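Clalico Kids > Everyday Things > Money > How Do People Pay?

Search Clalico Kids Type a word Go

How Do People Pay?

Every day, people swap money for things they need. They buy bread, bus tickets, shoes, and haircuts. Sometimes they hand over coins and bills. Sometimes they only hold a card near a small machine. This page explains where money came from and what happens when somebody pays with a card.

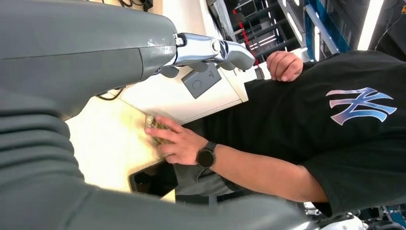
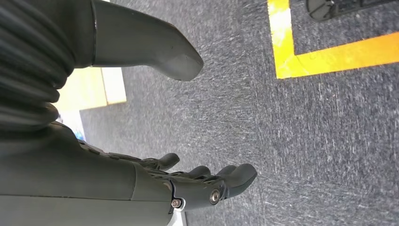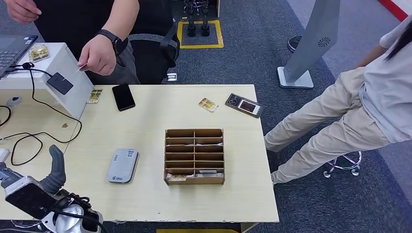 Last picture: a small black card reader on the front of a white stand.

Before money

Long ago, people who wanted something often had to trade for it. This is called bartering. If you had eggs and wanted a pot, you looked for a person who had a pot and wanted eggs.

Bartering can work well between two people who live near each other. It gets harder when the pot maker doesn't like eggs. Then you have to find out what the pot maker does want, maybe wool, and look for a person with wool who likes eggs. It could take all day, and eggs don't keep forever.

People also made promises. A farmer might take a pot in spring and pay for it with grain after the harvest. Some of the oldest writing in the world is lists of who had received what and who still owed something.

Shells, salt, and metal

In many places, people began to use one kind of object that everybody would accept. In parts of Africa and Asia they used cowrie shells, which are small, smooth, and hard to fake. Other people used salt, beads, or blocks of tea.

Metal was popular too. Silver and gold don't rot, and they can be melted and cut into pieces. But each piece had to be weighed every time it was used. A seller needed a set of scales and had to trust that the metal was pure.

Coins fixed part of this problem. A coin is a piece of metal with a mark stamped on it. The mark tells you who made it and how much it is worth. Some of the earliest coins we know about came from Lydia, a kingdom in what is now Turkey.

Paper money

Coins are heavy if you need a lot of them. In China, merchants started leaving their coins with someone they trusted and carrying a paper note instead. The note could be traded for the coins later. After a while people passed the notes to each other and left the coins where they were. The government then began to print notes of its own.

The paper in a bill costs very little to make. It is worth something because people agree to accept it. If the baker takes your five dollar bill, it is because the baker knows the shoe store will take it too.

Where is the money on a card?

There is no money inside a bank card. The card is more like a key. It tells the store which bank account the money should come from.

Imagine that Ms. Østergaard has $487 in her bank account. She goes to a bookstore in Branby and picks out a book that costs $8. Here is what happens when she pays:

1. The store's card reader shows the price.
2. She taps her card on the reader or slides it into a slot.
3. The chip in the card and the reader exchange a coded message.
4. The message travels through a network to her bank.
5. The bank checks that the card is real and that there is enough money in the account.
6. The bank sends back a yes or a no.

All of this usually takes a few seconds. Her account now has $479 in it. The bookstore gets its money a little later, often the next day or the day after that.

If she tried to buy a car for $2,000, her bank would probably say no. The screen would show a word such as "declined" and she would need to pay another way.

What is the chip for?

Many bank cards have a small metal patch on the front. Under it is a tiny computer chip. The chip makes a new code each time the card is used, so a thief who copied an old code couldn't use it to buy something else.

Tapping works by radio waves. The reader sends out a weak signal, and a loop of thin wire inside the card picks it up. The signal even gives the chip the power it needs – the card has no battery. It only works when the card is very close to the reader.

Do people still use cash?

Yes. Cash works when the power is out, and you don't need a bank account to spend it. It is handy at a yard sale or for putting in a piggy bank. Some people find it easier to save when they can see their money.

Try it

Set up a market with two friends. Call your town Dillcombe. Give each person different things to trade, such as pencils, stickers, and buttons. First, trade without money. Then give everyone the same number of paper coins and play again. Which way was faster? Did anyone get stuck with something they didn't want?

Words to know

Barter – to trade one thing for another without using money.
Account – a bank's record of how much money a person has there.
Declined – refused, when a payment doesn't go through.

More in Money
What Does a Bank Do?
Why Do Prices Go Up?
How Coins Are Made
Saving Up for Something Big
Why Countries Have Different Money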